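Imier Bench Ready Kit for Wrist Camera Arms

Item 257, ships flat in one carton
Made by Imier for the Vutanton practice guide, second edition

We love this kit. It started as a pile of notes on how to set up a table for a two-finger arm so that one person's recordings look like the next person's, and it grew into a box of parts and a booklet that we now use every morning in our own room. If you run arms with a camera at the wrist, you already know how much of the day goes to the table and how little goes to the arm. The kit takes care of the table!

What comes in the carton

Green cloth work mat, hemmed on one long side
Screw clamps for the far edge, plus one spare
Reach card, printed both sides
Floor marking tape, yellow
Finger check gauge
Session log, 237 pages, wire bound
The Vutanton practice guide, second edition, in print

What the guide asks for

The Vutanton guide is short and very readable. It was drafted with the people at the Quispe training room, who run beginners on the arms all week, and you can tell, because the rules are written for someone holding a controller and trying to remember six things at once. Most of it fits on the reach card. The main points:

Clamp the mat along the far edge before the arm is powered. Leave the near edge free so it can be lifted and shaken out.
Smooth the mat by hand, from the middle outward. Fold lines are fine. A ridge you can pinch is not.
Check the mat for tears at the start of each session. A tear inside the reach circle means the mat gets turned or swapped before any grasping work.
Keep containers to one side of the mat and leave the middle open. Box flaps may rest on the mat if they are folded fully outward and the operator has marked them on the log.
Look at both finger screws. Run the gauge across them. Tighten, then log it.
No cables inside a container the arm will reach into, unless the cable is the object being handled.
Fingers open and clear of the cloth before anyone puts a hand over the table.

That last one is our favorite, and it's the one we'd keep if we could only keep one. The guide calls it "open and up." Say it out loud. New operators pick it up in an afternoon. 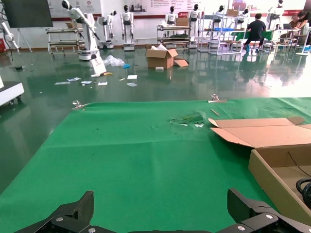
View from the wrist: fingers open over the green mat, clamps on the far edge, open carton to the right.

Mats and tears

Cloth gets chewed up. Fingertips catch it, somebody drags a carton over it, and sooner or later there's a crumpled spot with threads coming up. The guide sorts wear into two grades. Grade A is creasing and light fuzz, and work goes on. Grade B is any opening in the cloth, or any spot where loose bits can be lifted off with a fingernail. Grade B inside the reach circle stops grasping work. Outside the circle you can finish the session, write it down, and change the mat afterward.

Our cloth is rated for 1000 clamp cycles at the hem, and we test that on the bench with the same clamps you get in the carton. Please don't iron it on high. (We tried. It shrinks.)

The floor counts too

This part of the guide surprised us, and it has made the biggest difference to how our room feels. The second edition treats the floor behind the table as part of the work area, for two reasons. People walk there, and the wrist camera sees it. Loose bags, paper cards and packing material go into a bin before the arm is enabled. Open cartons go against a wall or under a bench. Rolling carts get their wheels locked. Extinguishers stay reachable with nothing parked in front.

Use the yellow tape to mark a walkway. We like it a full step wide. If you share the room with other machines, mark a standing spot for each one so there's no guessing about where it belongs when it isn't in use.

Fitting the kit

Wipe the table and let it dry.
Lay the mat with the hem at the far edge.
Set the clamps well in from the corners and turn them down until the cloth stops sliding. Finger tight is plenty.
Put the reach card at the arm's base and trace the circle lightly in chalk.
Run the finger gauge.
Fill in the first line of the log.

The whole thing takes nearly 2 minutes once you've done it a few times.

Works with

Any two-finger gripper with screw-mounted finger plates. The gauge has slots for round head and flat head screws. Tables with a square edge up to the depth of the clamp jaw; for rounded edges, ask for the Clastden jaw pads, which slip over the clamps and grip beautifully.

Doesn't replace

Your own risk assessment, the arm maker's manual, or an emergency stop within reach of the operator. The guide says so on its first page and so do we.

Spares

Mat only, item 257-M
Clamps, pair, item 257-C
Session log, item 257-L
Clastden jaw pads, ask for current stock

A revised reach card with larger type is due in October and will go out free to everyone who has the second edition kit.

Page updated Sep 11, 2023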